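Clolonex (garment handling method)
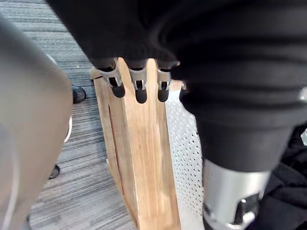

Wrist camera view, with black fabric at the metal clips on a wooden stand.

Clolonex is a way of teaching a robot arm to handle clothes using mostly what it sees from its own wrist. I've been writing up fabric methods for this wiki for a while, and this one is my favorite to explain – the idea is so simple!

Cloth is a pain for robots. A box keeps its shape when you grab it, but a sweater folds, sags and hides its own edges. Older methods tried to build a full model of the garment first. Clolonex skips that and looks only for the next good place to grip, usually a hem or a fold close to the fingers, then picks a short move and looks again.

Training

The method learns from demonstrations, where a person guides the arm through the job. The first version, from the Testov lab, used 1000 of them (a lot of laundry, if you ask me). A later version called Zou got by with 100, mainly by reusing each one with the colors and lighting changed.

Results

On the Brollelora test set, which has 123 hanging and unhanging tasks, Zou did better than the first version on knits and a bit worse on stiff fabrics like denim. Dark clothes are still the hard case, as folds in black cloth give the camera very little to go on. Clips add trouble of their own: pull too early and the hem stretches, so the arm has to work out which clip is holding what.

Known limits

Clolonex handles one garment at a time. Using 2 arms has been tried, but I haven't found any published numbers for it yet – I'll add them when I do.

Last updated Thursday, May 29, 2025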